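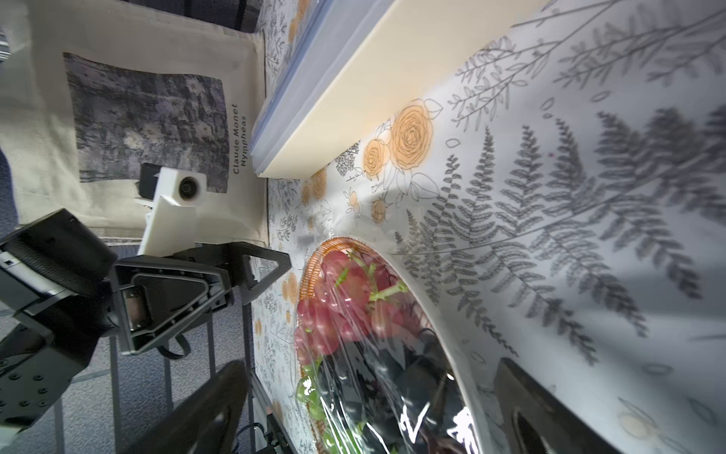
What does a robot need before it can learn to cover a basket of fruit?
Examples, lots of them, each one recorded start to finish while a person guides the arms.

FOR IMMEDIATE RELEASE

Plivura opens kitchen-table set to outside teams

CLARNAU, 26 May 2024 - Plivura today released Grenden, a set of 1,662 recorded episodes of two-arm table work, made for teams training robots on household jobs. Free for research use. Paid license for everybody else, terms on request.

The episodes are short. One task each, done by a person steering both arms by hand from a pair of leader arms. Joint positions, gripper opening and wrist camera video are all saved together on one clock. Failed tries are kept and labeled as failed. That was argued over for a while, we kept them.

Food covering is the part most people have asked about. Cling film over a basket or tray, fruit underneath. Film is thin, shiny and folds onto itself, and a camera mostly gets glare. Hard to write rules for. So the team collected examples instead.

"Film was the task our operators liked least," said Sizwe Shabalala, who ran the collection. "You pull one side and the other side lets go. Thats exactly the kind of thing we wanted on record, the small fixes people make with their hands without thinking."

The wrist cameras matter here. A fixed overhead view loses the edge of the film as soon as an arm passes over it. The close view keeps the rim, the weave and the creases, glare and all.
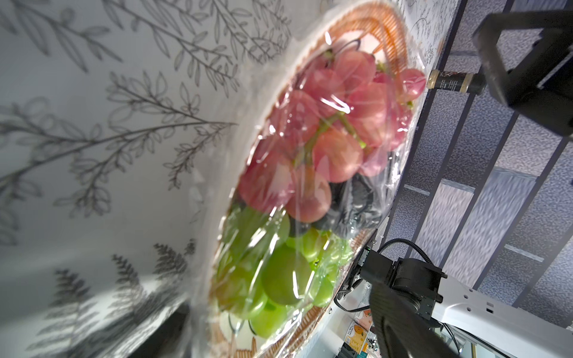 Fruit was swapped between sessions, and so was the way it was laid out. Grapes got used the most. Red, green, dark, in bunches, with the stems left on. A bunch never sits the same way twice, and a system trained on one neat layout tends to fall over on the next one. Tablecloths were changed too. Patterned ones stayed in on purpose, plain backgrounds make the numbers look better than they are.

Operators trained on practice runs before anything counted. After that each one recorded in blocks of 15 episodes, then a break. Blocks were checked by a second person the same day and sent back if the clocks had drifted or a camera had dropped out.

"We threw out more than I wanted to," said Pentti Peltonen, head of data at Plivura. "A bad label costs you later. A missing episode you can just record agian."

Included in the release:
- 1,662 episodes, with success or failure label
- written task notes, one per episode
- calibration files for both arms
- a small loader script and five sample notebooks

A held-out group of 100 episodes is not in the download. Teams can send in a trained model and Plivura will score it against those. First scores go up in October.

Robot time and hosting were paid for in part by Wongsuwan, which makes food service equipment and plans to test the set on its own tray line. Wongsuwan had no say in which tasks were picked.

Next up is unwrapping. Same table, same arms, film coming off. Collection has started, no release date yet.

Access requests and press questions: Plivura press desk, Clarnau. Please put Grenden in the subject line.

ENDS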